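So the hand finally got bolted on, and I can tell you what two weeks of living with the Puvetti kit has been like. A few of you asked after my last post whether it's worth the money. It cost me £2458 for the hand and wrist on hire purchase, the arm being extra, so I'll try to be fair and not just excited!

Setting up was slower than I'd hoped. The booklet says an evening and it took me two, mostly because the wrist ring has to go on before the cable and I did it the other way round (twice, if you must know). Finn Sauerland from Seidel, who sell the thing over here, talked me through it on the phone and never once sighed. Full marks for support.

What I wanted it for was drawers. Mudside is our little workshop in Rullcombe, and we try out handles and catches for people who find gripping hard, so a hand that will pull the same drawer all day is worth a lot to me.

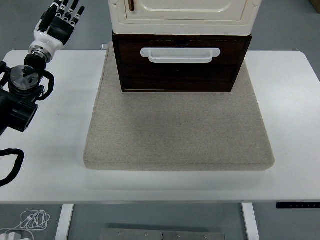
The Puvetti beside the little cabinet and dark drawer unit, fingers spread.

I like the fingers. They open into a really wide fan and the thumb gets properly out of the way, so a chunky U-shaped handle like the white one is no bother. In July I gave it 10 goes at a drawer pull and it managed all but one. Small knobs are another story. It sort of pats them. Hannelore Rothe reckons that's down to my settings and she may well be right, but I've been through every menu and I'm still getting patted knobs.

Grumbles, then. The cable is thick and stiff and wants to go its own way, and I'd have liked a longer one. The glossy white shell shows every fingerprint. And the app logs you out if you so much as make a cup of tea.

Would I buy it again? Yes, for handles. If you're mostly doing fiddly bits I'd ask Seidel for a trial first. I'm doing cupboard catches next, so send me your awkward ones.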